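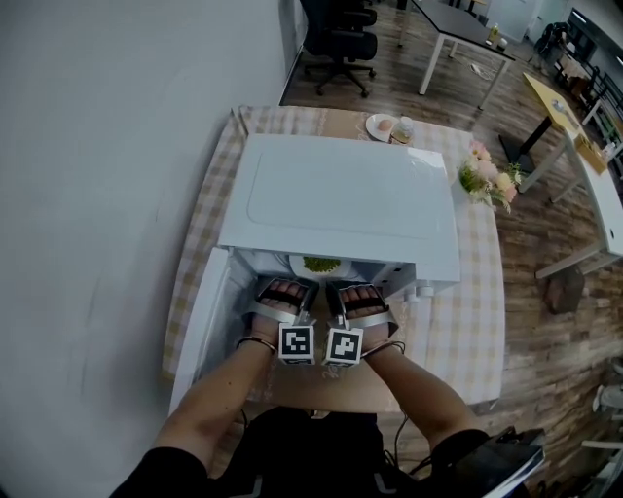

Peas on a plate inside a white microwave.

Rendbridge College has told its dining hall to stop calling its Thursday meatless menu a "Lenten option." The change follows 4 complaints, all of them unsigned, on a campus of 2000 students.

The food stays the same. The sign now reads "seasonal choice," though the college hasn't said what season it has in mind.

In a statement, the college said it wanted every student to "feel at home at the table." It didn't say whether it had asked any of the students who observe Lent - or any who don't - before taking the word down.

The Walov Interfaith Council, which has 5 member groups on campus, says it heard about the decision from the new sign. It has asked for a meeting in April. The college says it is "reviewing dates."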